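작업대 위 쌍팔 로봇의 제어 소프트웨어를 다루면서 모은 작업실 요령이다. 대상은 작은 프로젝트 박스의 개폐, 기판 이송, 나사 체결처럼 손이 많이 가는 탁상 작업이다. 하드웨어 조립은 다루지 않는다. 본문에서 Vilari는 경로 계획기, Tidness는 작업대 상태를 기록하는 장면 관리 도구를 가리킨다.

## 좌표계와 작업대

테이블 두 개를 붙여 쓰는 경우 상판을 하나의 평면으로 등록하지 않는다. 이음매를 경계로 평면을 둘로 나누고, 각각 따로 피팅한다. 높이 차가 눈에 띄지 않아도 접촉 깊이 계산에서는 오차로 나타난다. 이음매 위는 놓기 금지 구역으로 지정한다.

원점은 앞쪽 테이블에 둔다. 로봇 베이스를 원점으로 삼으면 베이스를 옮길 때마다 저장된 자세를 전부 다시 변환해야 한다. Vörös 작업실에서 이 방식으로 바꾼 뒤에는 재설치 후 보정 항목이 변환 행렬 하나로 줄었다.

흰 상판은 노출이 쉽게 포화된다. 자동 노출을 끄고, 창가 쪽 밝기를 기준으로 값을 고정한 다음 커튼 상태를 설정 파일에 같이 적어 둔다. 오전에 잡은 값은 오후 4시 이후에 다시 확인한다.

## 충돌 모델

- 손목에 붙은 3D 프린팅 마운트는 별도 링크로 추가한다. 제조사 모델에는 들어 있지 않다.
- 팔 아래에 매단 공구는 비트 끝까지 포함한 캡슐로 근사한다. 그리퍼만 보고 하강 높이를 정하면 비트가 먼저 상판에 닿는다.
- 케이블은 강체로 모델링하지 않는다. 늘어지는 범위를 감싸는 부피를 잡고, 손목 회전 한계를 그만큼 좁힌다.
- 뒤쪽 테이블의 물건은 개별 인식 없이 점유 격자로 처리한다. 앞 테이블 작업에는 이 정도로 충분하다.
- 철망 구조물은 깊이 영상에서 구멍이 난다. 점군을 그대로 쓰지 말고 직육면체로 채운다.

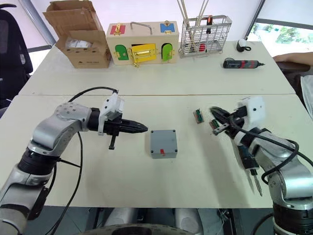 점유 격자의 갱신 주기는 팔의 속도에 맞춘다. 팔이 멈춰 있을 때만 갱신하면 가장 안정적이지만, 사람이 작업대에 손을 올릴 수 있는 환경에서는 쓸 수 없다. 이때는 격자를 두 층으로 나눈다. 정적 층은 작업 시작 전에 한 번 만들고, 동적 층은 계속 갱신하되 계획기에는 정지 조건으로만 전달한다. 동적 층까지 경로 최적화에 넣으면 Vilari가 매번 다른 해를 내놓아 재현이 어려워진다.

## 기판 파지

녹색 기판은 얇고 반사가 있어서 깊이 값이 불안정하다. 색상 영상에서 윤곽을 먼저 찾고, 깊이는 주변 상판 평면에서 보간한다. 누워 있는 기판과 한쪽이 들린 기판은 서로 다른 클래스로 둔다. 접근 방향이 다르므로 자세 추정 단계에서 합치면 이후 분기가 복잡해진다.

파지 후보는 부품이 없는 모서리로 제한한다. 모서리 마스크는 기판 종류마다 한 번만 그려서 Tidness에 저장하면 된다. 손가락을 닫을 때는 위치 제어 대신 전류 제한을 쓰고, 닫힘 폭이 예상 범위를 벗어나면 재시도 없이 멈춘다. 같은 자리에서 다시 집으면 기판이 밀려 추정값이 더 나빠진다.

## 나사 작업

나사 머리가 모서리마다 하나씩 있는 뚜껑은 머리 위치를 각각 독립적으로 검출하지 않는다. 뚜껑의 사각형을 먼저 맞추고 나사 4개의 위치를 그 안에서 함께 구한다. 하나가 그림자에 가려져도 나머지로 복원된다.

비트 정렬은 다음 순서로 한다.

1. 나사 축 위에서 정지하고 손목 카메라로 중심을 다시 잡는다.
2. 하강 중에는 수평 방향 강성을 낮춘다.
3. 접촉이 감지되면 비트를 저속으로 돌려 홈을 찾는다.
4. 7초 안에 맞물리지 않으면 수직으로 빠져나와 1번으로 돌아간다.

반대쪽 팔이 박스를 누르고 있을 때는 두 팔의 하강을 한 타임라인에 넣는다. 따로 계획한 궤적을 나중에 동기화하면 누르는 힘이 빠진 상태에서 비트가 닿는 구간이 생긴다.

## 로그

관절 상태, 영상, 계획 요청에는 같은 시계를 쓴다. 링 버퍼는 최대 4000프레임으로 잡고, 정지 이벤트가 발생하면 직전 2000프레임을 따로 저장한다. 파일 이름에는 작업 이름과 설정 해시만 넣는다. 메모는 파일 이름에 넣지 말고 옆에 텍스트 파일로 둔다.

Fillcombe 저장소의 설정 템플릿은 위 항목을 대부분 반영하고 있으나, 공구 캡슐의 길이는 기본값이 0이다. 공구를 달았으면 첫 실행 전에 직접 재서 입력한다.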